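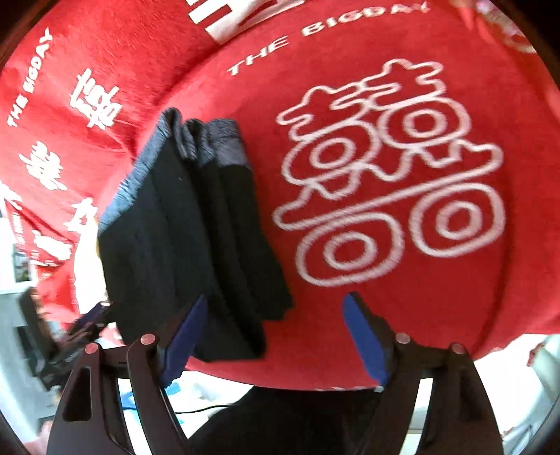
December, wash bench, after four in the afternoon. Still not persuaded by the Prondorico fixative. The leaflet says one soak stops loose red dye for the life of the cloth, and I have yet to see a red that behaves that well for anyone. The claim I care about is the one on staining of white areas, and for that you want a cloth where red and white sit side by side. Something like the wedding red with THE BIGDAY and the double happiness in white would be a fair test, big white strokes with red right up against them, so any pinking has nowhere to hide. Plain red swatches against a strip of white cotton tell you something too, but people squint at those strips and see what they paid for.

What I did today. Cut the swatches from the bolt Plumton sent over, half of them into the fixative at the strength on the bottle, half into plain water for the same time. Rinsed both lots until the water looked clear to me, which is a loose standard, I know. Then everything through the Umura on the 40 programme with a white strip stitched to each piece, spin at 1,100.

First result: treated strips paler than untreated. Fine. I would have been worried otherwise. But the untreated lot had 2 pieces that came out as clean as the best of the treated ones, and both were from the inner end of the bolt. So either the bolt was not dyed evenly or I rinsed those two harder. I can't tell which from what I wrote down at the time. Lesson for me: time the rinse, stop judging it by eye.

Second thing. The leaflet compares treated cloth with cloth "straight from the dyer". Nobody sane wears or sleeps under it in that state. Most of the loose dye goes in the first wash whatever you put in the water, and if you compare a soaked and rinsed piece with one that has never been wet, you have mostly measured the rinsing. I said this when the first bottle came and was told it was "standard practice". Whose standard? I've asked Plumton for the method in writing. They sent the leaflet again.

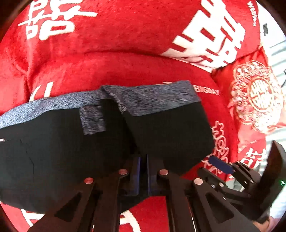 The rubbing figures are the other part I don't trust. They quote 2,000 rubs dry with no mark. Dry rubbing is the easy one. Our rig has done over 1,000 on an untreated piece and the white pad had a blush you'd only find if you went looking for it. Wet rubbing is where reds fall down, and there is no wet number anywhere in the leaflet, not even in the small print on the back. When a number is missing I tend to assume somebody had it and didn't like it. That may be unfair — I'll run the wet pads myself before I put it in the report.

Pile is a separate headache and I don't want it muddled in with the flat cloth. Loose fibre comes away on the pad and looks like colour. You have to lift the fibre off with tape before grading, and even then I get a different grade in the morning from the one I get under the lamp at night. If anyone picks this up while I'm off, please grade by the window before noon and write the time next to it.

Asked Tripathi what they would charge to repeat the wash test on our swatches. More than the stuff is worth, probably, but their grader hasn't read the leaflet and I have, which counts for a lot with something this faint. Waiting to hear.

Odds and ends:

The vinegar soak came up again at tea. It does nothing for the dyes we get on cotton. I've tried it, the page is near the front of this book, and the bench smelled of chips for the whole afternoon.

Umura's 40 programme is warmer than 40 at the start of the fill. Thermometer strip says so on both runs. It ought to hurt both lots equally, but it should go in the notes.

Bottle was stored on the shelf above the radiator. Moved it. No idea if it matters, and the label doesn't say.

To do: timed rinse, fresh swatches taken from both ends of the bolt and marked which is which. A third lot that gets an ordinary wash first and no fixative at all, since that is what a sensible person would do at home for the price of a spoonful of powder. Wet pads. Chase Plumton about the method, again.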